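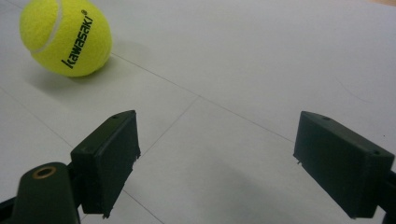 Belesis support says to clear the queue and try again, and that error 407 usually goes away on its own by the second sync. Well, I've cleared it 5 times now and it's still here! Court bookings from Utside come over fine, but anything made at Llanos gets stuck (always the evening slots, never the mornings, go figure).

2024-01-26, later: ok, small progress. I switched the Arnex plugin off and 2 of the stuck bookings went through right away. Turned it back on and got 407 again. Log's attached, just the last 1000 lines. Leaving the plugin off tonight, so please keep this ticket open.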